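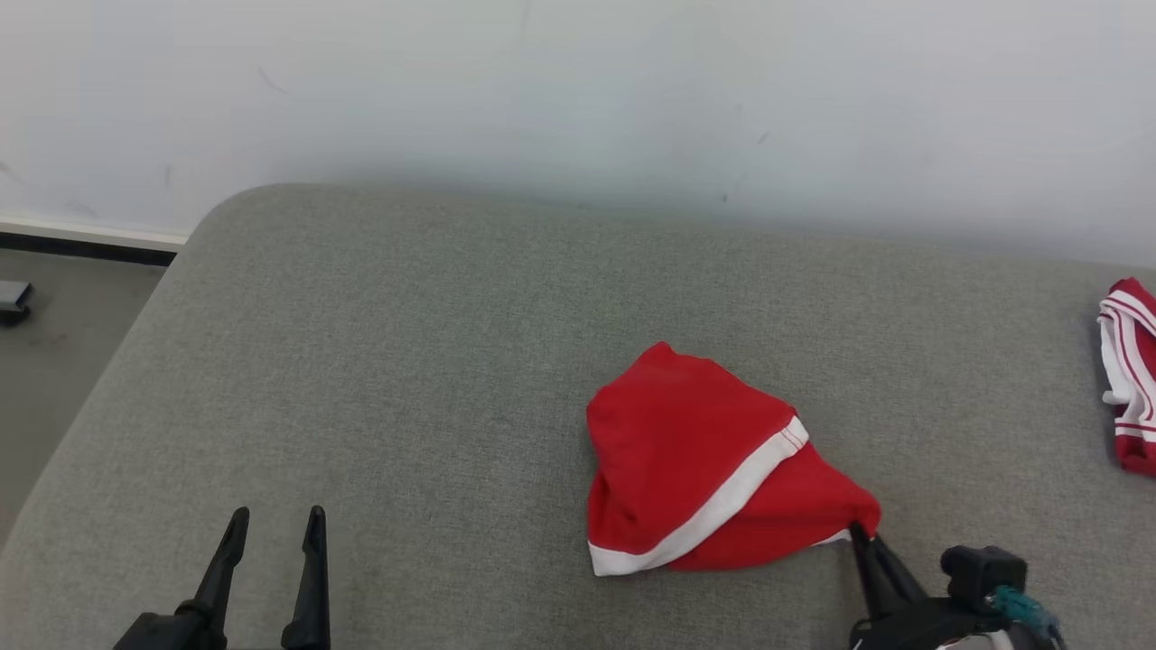

Home Rooms Getting Here House Notes Contact

Search this site Go

Sulemana Guest House: September Walk-Through, With Comments

Hello again, everybody. I did the walk-through over two mornings this time, starting at 7 a.m. when the house was quiet, and I have written up my comments the way I always do, which is to say at greater length than the form allows. The form is the same one Nusrat Paracha drew up when we opened, with her two additions about the dryer. OK means I looked and was satisfied. FIX means please see to it before the next guests. WATCH means I'll look again in the spring and would be glad if you kept an eye on it too.

Farzana Dhanial

OUTSIDE AND ENTRY

Front steps, treads sound: OK
They have held up so nicely since Arsalan Swati re-set the bottom one. I jumped on it, which I don't recommend with coffee in your hand.

Handrail firm, both ends: FIX
The lower bracket moves when you lean on it. The screws are biting into old filler. Longer ones should do, but if the wood is soft underneath, let's have it cut out and replaced and be done with it.

House number readable from the road: OK
Our 433 is clear of the hydrangea again. Please keep clipping it! An ambulance driver can't be expected to know that we're the house after the mailbox shaped like a barn.

Porch light and side path light: WATCH
Both came on. The side one takes its time, though, and I stood there long enough to have a nice talk with the neighbor's cat.

Septic cover secure: OK
Locked down flat, grass trimmed back. For anyone new, the tank is the 1,000 gallon one and the cover is never to be opened by guests, children, or curious brothers-in-law.

HALL AND STAIRS

Smoke alarms tested, each floor: OK
All good and loud. Karim Belhaj held the ladder for me and has asked for ear plugs next time. Fresh batteries went in while I was up there, and the date is on the tape inside each cover.

Carbon monoxide alarm, outside the boiler closet: FIX
It chirps properly on the button, but the printed replace-by date has gone past. Same model again, please, from Vuvach if they have it in stock, so the old mounting plate can stay.

Stair carpet tight, no lifted edges: WATCH
There is a little slack starting near the turn. I pressed it down and it came back up again, the way carpet will.

Exit plan posted and up to date: OK
Sadia Warraich redrew it with the new back door on it and it's so much easier to follow than my old one. Thank you, Sadia!

SITTING ROOM

Seating clear of heaters and outlets: OK
We did move furniture in the summer, so I got down on my knees and checked every side. Anything upholstered wants to be a good arm's length from the heater, and that goes for curtains and laundry too. I know how tempting it is to dry a thing or two there in wet weather, and I have done it myself in my younger and sillier days. 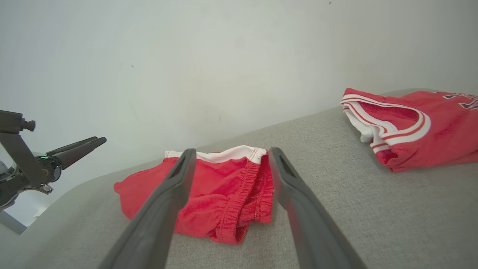 Extension cords: FIX
One was running under the rug to the reading lamp. I've pulled it out and left it coiled on the hall table, and the lamp can live at the other end of the room until we have a proper outlet put in. Cords under rugs get warm and get walked on, and you can't see the damage until you lift the rug, which most of us do once a year if we're being generous.

Lamp bulbs within the marked wattage: OK
All changed over to the cool-running kind now.

Fabric condition, tears, and labels: WATCH
I go over all our seat covers with the flat of my hand, feeling for anything sharp poking up from below, and then I look underneath for the fire label. If you find one with the label missing, don't throw the piece out, just write it on the form and I'll look up the receipt. I kept them all in the blue folder. Loose threads can be snipped but please don't pull!

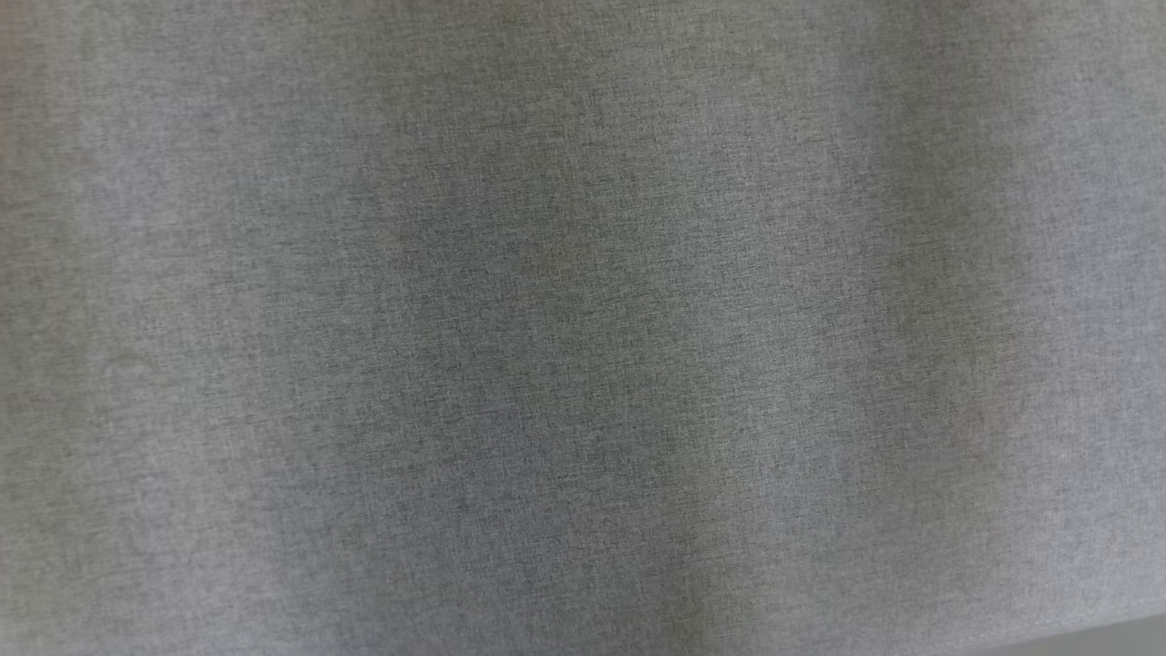 Heathered gray weave, seen close up.

Window stops fitted: OK
Both windows open far enough for air and no farther. The left one sticks. Candle wax on the runner helps.

KITCHEN AND LAUNDRY

Extinguisher charged and reachable: FIX
Charged, yes. Reachable, not so much, with the recycling bin parked in front of it. Please find the bin another home. The top of the extinguisher is 52 inches off the floor, which suits nearly everyone who stays here.

Fire blanket by the stove: OK
Tabs hanging down, nothing hooked over them.

Range hood filter: WATCH
Greasy but not awful. Hot water, dish soap, and an hour's patience.

Dryer lint screen and vent hose: OK
Nusrat will be pleased. The Gultolance hose we put in last year is still nicely seated at both ends, and the outside flap opens and closes by itself. Screen to be cleared after every load, even the small ones.

Cleaning products up high and latched: FIX
The latch on the upper cabinet is cracked. I've moved the bleach and the oven cleaner to the locked closet for now.

BEDROOMS AND BATH

Bunk rail and ladder bolts: OK
Tightened a quarter turn.

Tub mat grips and grab bar: WATCH
The bar is solid as a rock. The mat is getting tired around the drain end.

Tall dressers strapped to the wall: OK
Tugged on every strap, and the one in the back room, 49 inches high, didn't budge at all.

First aid box: FIX
Low on large bandages and burn gel. Somebody has been generous with the tweezers again, so a new pair of those too. Vorkow Supply has our list on file and will leave a package on the porch if you call before noon.

That covers all the rooms. Karim has the handrail and the latch, I'll order the alarm, and Sadia has kindly offered to do the first aid box. When your item is finished, put your initials next to it on the paper copy by the telephone.

Sulemana Guest House | Contact us | Copyright Sulemana Guest House, all rights reserved | Back to top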